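A Wednesday at the Skesmont workshop

I came to Skesmont by the slow bus, because the fast one does not stop there in the afternoon. The workshop is behind the old bakery, in a building with two doors. The left door is for a dance school. I tried the left door first, and a very kind woman with a coffee sent me back to the street.

I had written to the workshop in June. I asked if I could see how members build a robot station in their free time, and I received a short answer from Ultan Ó Gríofa: "Come on Wednesday, bring indoor shoes." So I brought them. Everybody there wears indoor shoes, and outdoor shoes wait on a long shelf by the entrance.

The project has the name Testorby. It is a folding station: a robot arm that should take a piece of cloth from a table, find two corners and fold it. Ultan told me that the idea started with kitchen towels at his home, where he has a table and a smaller arm with the name Joshi. Joshi was built from printed parts and it could lift a towel, but it could not hold the towel still. After one winter of trying he moved the work to the shared workshop, where there is a bigger arm and more people to ask.

I am an electrician by education and I know motors quite well, but robot programs I know only a little. I say this so that readers will forgive me if some detail is too simple.

We began with the cable, and we stayed with the cable for more than one hour. I did not expect this. In the videos on the internet you see the arm move and you never think about the cable. But a gripper needs power and signals, and these must travel along the whole arm and pass every joint. Ultan said the first cable was too short. It was fine when the arm was straight up, and when the wrist turned it became tight and pulled out of its plug. The second cable was long enough, but it was hanging everywhere, and one time it swept a cup from the table.

The third cable is the present one. It is tied to the arm with black ties, and near the wrist it has a big free loop. The loop looks untidy to me, and I said so. Ultan was not offended. He explained that the wrist turns more than the other joints, so the spare length must be there and in no other place. They are still arguing about how big it should be. One member wants to make it smaller and add a spring holder. Ultan prefers to leave it and teach the program which turns are forbidden. 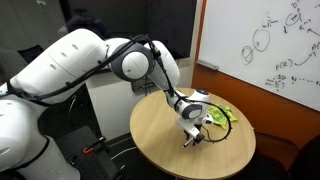
The Testorby arm over the round table, with the cable loop at the wrist and the folding cloth behind it.

The table also has a history. They chose a round one because it was free, and later they found that it has an advantage: people can stand at many sides of it and see the gripper well. The disadvantage is that there is no straight edge to measure from. With a square table you can say "the corner is zero" and everything is simple. With the round table they had to teach the arm some points by hand, moving it slowly and saving each position. Ultan keeps these positions in a paper notebook too, and I liked this very much. I do the same at my work.

For the cloth they tried many kinds. White cloth was difficult for the program on a light table. Black was easy to find, but its folds were hard to separate from its shadows. The yellow-green one is good for both, and it is soft enough to behave badly, as Ultan says. A stiff cloth is too easy and teaches you nothing about a real towel.

I asked about results, and I was given real numbers and no speeches. In the last long test they made 100 attempts. In 79 of them the gripper took the cloth at the first try. For the full fold the number is much lower, and he asked me not to print it before they repeat the test with the new fingers. The tips of the fingers are something they change often. They have tried plain ones, ones with rubber and ones with a thin lip which goes under the cloth. The thin lip is the best until it touches the table — then it bends, and somebody must make a new one.

The money was interesting for me also. The members paid 1355 euros together for the gripper, the cables, the clamps and a controller box from Emov. The arm itself belongs to the workshop, and it is shared with other groups, so there is a booking sheet by the door. If you are late, you lose your hour. The Emov box came with a manual that had several pages in the wrong order, and this cost them one full evening.

After a break for tea we talked about probability, and here I was lost for some time. The short version, as I understood it: the program does not know where the corner of the cloth is, it only has a guess, and after each look it should make the guess better. I asked two times, and the second explanation was with a real towel, which I recommend to every teacher.

Some practical notes for those who want to visit:

Visitors are welcome on Wednesday from five in the afternoon, but write first.
Bring indoor shoes.
The right door, not the left.
You may ask to try the hand teaching. I did it, and the arm is easier to move than it looks.
The last bus goes at nine twenty, and it is not patient.

I would like to return when the new fingers are ready. Ultan promised to send me the number for the full fold, and when I have it and he permits, I will add it to this page.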